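Ticket: Export returns fewer episodes than recorded, and object tags go missing on small items
Product: Ivton recorder and exporter, running on Pevus
Scene pack: Hemmin (house, furnished)
Site: Grurnudberg
Status: Solved, one item left open

Original report

Hello all, and thank you in advance for reading this, as it got longer than I meant it to. We are gathering examples for a model that learns to find household objects and pick them up, and everything we record this month is in simulation, in the Hemmin house. An operator drives the robot through the rooms with a controller, finds the thing named in the instruction, goes over to it and closes the gripper on it. Ivton saves the camera streams, the joint positions, the base velocity and the instruction, and then on export it adds a list of tagged objects for each sampled frame. We have been very happy with it up to now and I don't want this to sound like a complaint!

Two things are bothering me. The first is that the recorder's own index says we have 2393 episodes, and the export folder has exactly 1000. There is no error in the log. The last line is the usual "export finished" with a green check mark, so we trained on it for two days before I thought to look at the folder. The second is that the tag lists on the frames look thin. Big furniture comes through nicely, but the small objects we care about are often missing, even at moments when the operator clearly had them in view and was driving toward them.

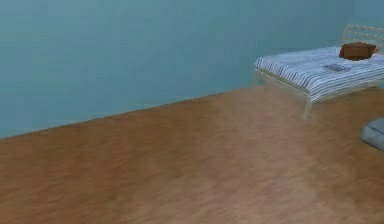
My first guess was that the exporter was throwing away episodes that start in a room where the target can't be seen. A good share of ours do start that way on purpose. We want the model to learn to turn around and leave a room with nothing useful in it, and if those opening stretches get trimmed or dropped, we lose the searching part and keep only the grabbing part. I would love to know if there is a filter like that, and if so, how to turn it off.

What I have tried so far:

Re-ran the export from the command line instead of the button. Same count.
Re-ran it to a different drive, in case the first was full. Same count.
Deleted the cache folder and started over. Same count, and a long lunch.
Checked that the missing episodes open in the viewer. They do, every one I clicked on.

Support reply, first

Hi, and thanks for such a thorough write-up. A count that lands on exactly 1000 is nearly always the page size. The exporter asks the index for episodes one page at a time, and 1000 is the largest page it will take. If the "follow pages" setting is off it stops after the first one and reports success, and I agree with you that it shouldn't. Could you open the export profile and see what that setting says? There is no filter on whether the target is visible at the start, so your searching stretches should be safe.

For the tags, would you send a few frames from an episode where you expected more than you got? Include one close to the table if you can, and let us know which camera stream the tag list belongs to.

Our answer

You were right about the paging, and I feel a bit silly, though also very relieved. It was off. I believe it got switched off when we copied the profile over from the old project, where we only ever had a few hundred episodes and it made no difference. I turned it on, ran the whole thing again overnight, and in the morning there were 2393 folders and they all open. I have put a line in our nightly script that compares the two numbers and stops if they differ.

On to the tags. The ones I'm sending are all from the same house and the same setup. The tag list for the table view reads: table, chair, chair, chair, plant, figurine. Nothing else at all.
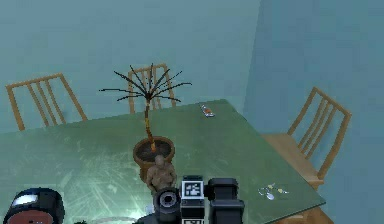

Attachment 2. Dining table with the potted plant and figurine, gripper and marker panel at the bottom.

The items I would have expected in that list are the little ones over on the right side of the table, by the front corner, and the small thing lying on its side farther back. I can't swear to what each of them is from the picture alone, but they are exactly the sort of object that shows up in our instructions, and a learner that is told "nothing there" at that range is going to be taught the wrong lesson. Would the arm covering part of the view have anything to do with it? The figurine is partly hidden behind the hardware and still got its tag, so I lean toward no.

Support reply, second

Agreed, I don't think it's the arm. Please look for "min visible pixels" in the tagging section of the same profile. Anything that covers fewer pixels than that number gets left off the list, with no note in the log. The default that ships with the furniture profile is set high, as it was written for people who want sofas and wardrobes. Try 54, which is what we use in our own small-object tests, and export a single episode before you commit to the whole set. I would also check a wider view of the same table, where everything is a bit smaller.

Our answer

Found it, changed it to 54, and exported one episode to compare against the old version.
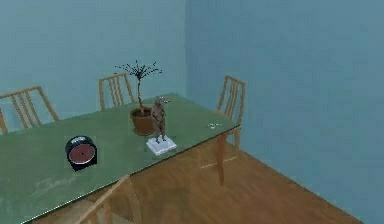
The difference in the tag lists is lovely to see. In the old export this view had the furniture, the plant and the figurine, and that was the end of it. Now we get the round black one with the red face at the left side of the table, and we get the tiny white one way over toward the right-hand chair, which I had to lean in to spot myself. Even the flat gray-and-white item behind the figurine's head has an entry. The chair in the foreground is only showing its top rail and a few slats, and it still counts as a chair, so partly visible things seem to be handled the way we would like.

One small worry is that the threshold goes by pixels and our three camera streams don't share a resolution. I have left all of them at 54 for now. If there is a way to set it per stream, please point me to the page in the manual, because I looked under "cameras" and under "tagging" and came up empty both times.

Follow-up after the full run

We let the complete set go through on Friday evening, across 12 workers, and it was done before anyone came back in. I spent a pleasant couple of hours opening episodes at random and reading tags.

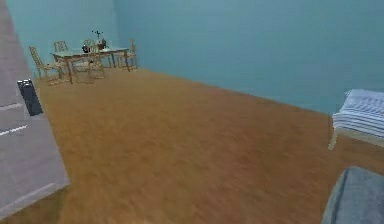 Long-range views are where I would still like some advice. When the operator is across the room from the target, the object may clear the threshold by a hair in one frame and miss it in the next, so the tag flickers on and off while the robot drives in a straight line. With the dining table way off in the far corner like this, I can make out the vase with the dark sprig and the dark rounded object to the left of it, and I would be guessing at anything else up there. So I don't really want a lower number. A label that a person couldn't have come up with from the same view seems like a poor thing to train on. What would help is some way to hold a tag for a few frames once it has been seen. The folded white fabric over on the right holds steady, as you would hope at that size.

For the moment we smooth the lists ourselves in a short script after export. It fills a gap if the same tag is there on both sides of it, and leaves longer gaps alone. Happy to share it if it is any use to others on Pevus.

Support reply, third

So glad the full set came through! There is no per-stream threshold in the current release. You can get close to it by making one profile per camera and exporting three times into the same folder with "merge" checked, which is slow but does work. I have filed the silent stop after the first page as a bug, with your wording about the green check mark, and filed tag holding as a feature request linked to this ticket. Yes please to the script. You can attach it right here.

Our answer

Script attached, along with the profile we ended up with. Please close the first part as solved and leave the tag holding open. I'll try the three-profile merge on one of the bedroom episodes first and add a note with how long it took.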